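Re: [cloth-manip] Abugri results on the hanger task
From: Theophilus Nyarko
Date: Saturday, August 28, 2021
To: cloth-manip list 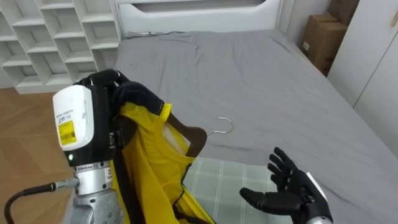 I have now read the Abugri report twice, including the appendix, and I still don't believe the headline. I'll put my reasons in some order, and I would be glad to be talked out of any of them. Nana's message is quoted in pieces below.

Nana Odoi wrote:
> Hi all,
> The July numbers for Abugri are up. Short version: the policy trained
> on 2000 demonstrations completes the hanger task in 581 of 600
> trials. The version trained on 200 demonstrations gets 402. Same
> bedroom, same two arms, same garments. I think this settles the
> question of whether more data helps on two-handed garment work, and
> I'd like to propose we stop arguing about it and move on to the
> folding task.

I don't think it settles that question. It settles a smaller one, namely whether more data helps in this bedroom with these garments. I would have bet on yes before anyone plugged anything in.

Let me start with what counts as a completed trial. Section 3 says a trial is a success if "the garment is on the hanger at the end of the episode." On the hanger how? Take the yellow sleeveless top. One hand has the shoulder pinched together with the upper edge of the wooden hanger, the hook is sticking out to the side, and the other hand is open below it. If the clock ran out at that moment, would the scorer mark it as done? By the wording in Section 3 I think a generous person would say yes. The hanger is partly inside the neck. The garment is hanging. But it is hanging from the fingers, and I have no idea whether it would stay on if the hand let go. That is the whole task as far as I'm concerned. A person who hangs up a shirt lets go of it.

The older Lusoteck protocol had a release test. You opened both hands, waited, and looked at where the cloth was. It was annoying and it cost everybody points, and I notice that it is missing from this report without a word about why. I went back through the list archive and the last time we discussed it, Nana, you were in favor of keeping it.

> The scoring was done from video by two people who did not
> know which policy they were watching. They agreed on nearly every
> trial.

Good, and I mean that. It's more than most of us do. But two people agreeing on a loose rule tells me the rule is easy to apply. I'd like to see the same videos scored again with the release included. If the episodes end before the hand opens then they can't be rescored at all, and in that case the table should say "garment placed" at the top of the column.

Next, the garments. The appendix lists them by color and type but says nothing about stretch, weight or neck opening. A sleeveless top is about as kind a thing as you can hand a robot. There are no sleeves to swallow the end of the hanger. Dark piping on bright yellow gives the camera a crisp line to follow along the neck and the armholes, and the gray cover behind it could hardly be better as a background. Try it with a gray T-shirt on that gray bed. I would also like to know how much of the green checked piece was on the bed during training and whether it moved. If it sat in the same place every time then the policy has a nice printed grid to take its bearings from, and we already know these networks will use anything you leave lying in view.

I'm not accusing anybody of staging it. Everyone's test room ends up tidy. Mine has had the same mug on the same shelf for the whole project and I am fairly sure one of my policies depended on it. What I want is one table with the checked piece taken away, and one with the bed cover swapped. Nothing has to be retrained for that.

> The interesting part for me is the regrasp. With the small data
> set the left hand pinches the shoulder and then the right hand
> goes looking for the hanger and often closes on cloth. With the
> large set it goes for the hook almost every time.

Here I think you may have something, and I wish the report had been about this. The regrasp is the hard bit. With one of those black hands covering the shoulder and the top edge of the hanger together, there isn't much wood left to see, just the curve inside the neck and the metal hook. Going for the hook makes sense. It is thin, though, and shiny, and I can't tell from the text how the second hand is closing on it. Is it pinching with the thumb and one finger or scooping with all four? The report says "grasps" throughout. Those are different skills and they fail in different ways.

You also say "almost every time" and give no number. The logs must have it. Of the failures in the large set, how many were at the regrasp? If most of them were, then the extra demonstrations didn't fix the regrasp, they fixed the reaching before it, and I'd tell the story differently.

My bigger worry is the comparison itself. The small set was collected first, by people who were learning the rig. The large set includes it and then adds everything recorded after those same people got good at it. So we have more data and better data, mixed together, and all of the gain is credited to more. The Anura group got burned on this and said so in their own write-up. The fix is cheap – draw a random subset of the large set, the same size as the small one, train on that, and run it. If it lands near 402 I will say so on this list, in plain words, and buy the coffee. If it lands a good deal higher, then the lesson is about the people holding the controls.

I would want three draws. One draw could be lucky.

> If there are no strong objections I'll freeze the setup on Monday
> and start collecting for folding.

Consider this an objection, medium strength. Please don't freeze yet. Once the room is frozen nobody will go back and run the dull checks, and in a year the 581 will be sitting in somebody's introduction as the number for hanging clothes. I have reviewed enough papers to know how that goes. The old Alwood figure from 2006 is still quoted and I have never met a person who can tell me what the robot was holding.

What I'd ask for before the freeze:

Rescore with release, or rename the column.
The random subset, three draws.
A short run without the checked piece on the bed.
Failure counts split by stage, for both policies.
At least one garment with sleeves, even if the result is ugly.

I can help with the rescoring if somebody sends me the videos. I have no free robot time until our own arms are back from repair, so I can't offer the runs.

One small thing while I'm here. Table 2 and the text under it disagree on whether the left arm always holds first. The table has a "right first" row with entries in it. Which one is correct?

Theophilus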